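Skasto releases Plikton 3, planning software for two-armed assembly

Cludham, March 16, 2026

Skasto has released version 3 of Plikton, its planning and control software for pairs of robot arms with multi-fingered hands. The new version plans both arms together, so that one hand can stay low over a board while the other waits clear of it.

Development was carried out on a board set out with blue pegs, cylinders and a larger round part. The software was tested in 3438 planned runs, 2000 of them in simulation. 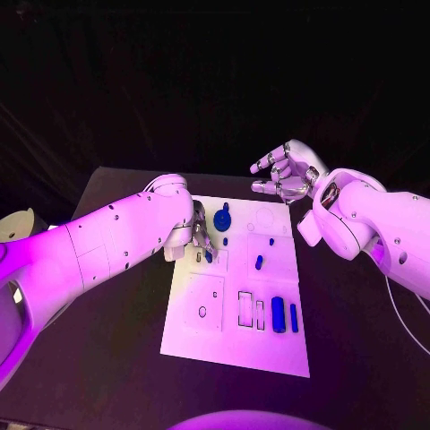
Abubakar asked whether the planner could be used without the perception module, as many workshops already have their own. It can. Plikton 3 accepts part positions from any source that can supply them in its open message format, and the two modules are now installed separately.

Grasp settings have moved out of the main program and into plain text files, one for each part. A change to finger spacing or approach angle no longer means rebuilding the project. The log viewer now holds the last 1000 plans.

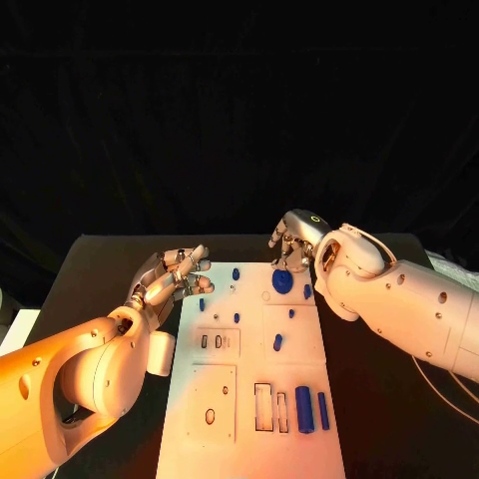 Both hands over the task board, the right at the large blue knob.

Plikton 3 is available to existing licence holders now. Support for version 2 ends in August.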